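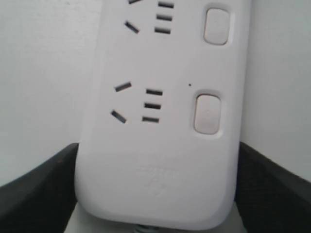
Notes for the talk on bench power, Tshepo Ngcobo, Girneck training room

Opening. Keep the title up until the late arrivals are in. Scope: portable power strips on work tables. Fixed wiring is left to the Kultis session in the afternoon.

Load. Add up the rated watts of everything on the strip and compare the total with the rating printed on the strip itself. Worked case: strip rated 3000 W, kettle 2365 W. That leaves 635 W. A second kettle does not fit. Write the subtraction on the board and leave it there.

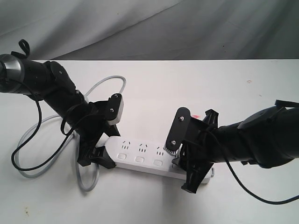 Cord. A cord wound tightly under load holds its heat. Wide loops on an open table cool better than a tight bundle, but straight is the preferred state. Check where the cord enters the housing. Cracks, a kink or a collar that turns freely: take the strip out of service.

Pause for the usual question.

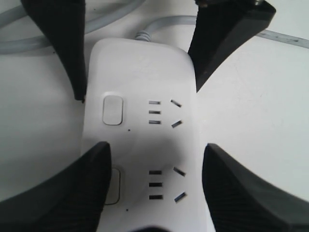 Can one strip be plugged into another to gain reach?
Use a single strip with a longer cord. Every added strip puts more contacts in the path, and the first one carries the load of all the rest.

Next point, switches. A button beside a socket may control that socket only or the whole strip. Read the maker's sheet. For work on an appliance, pull its plug; a switch in the off position is not isolation.
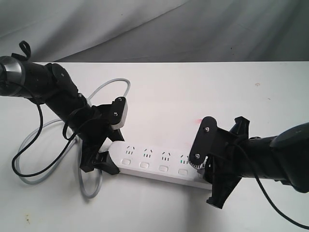
Housing. Wipe with a dry cloth, strip unplugged. Look for browning near the slots and for a plug that sits slack. Either one means replacement. Do not open the housing to bend contacts.

Records. Caren keeps the inspection sheet. One line per strip: number, cord, housing, switches, result. Mak sites use the same sheet with the columns in a different order, so read the headings before filling it in.

Allow 20 minutes for questions. Spare sheets are in the folder by the door.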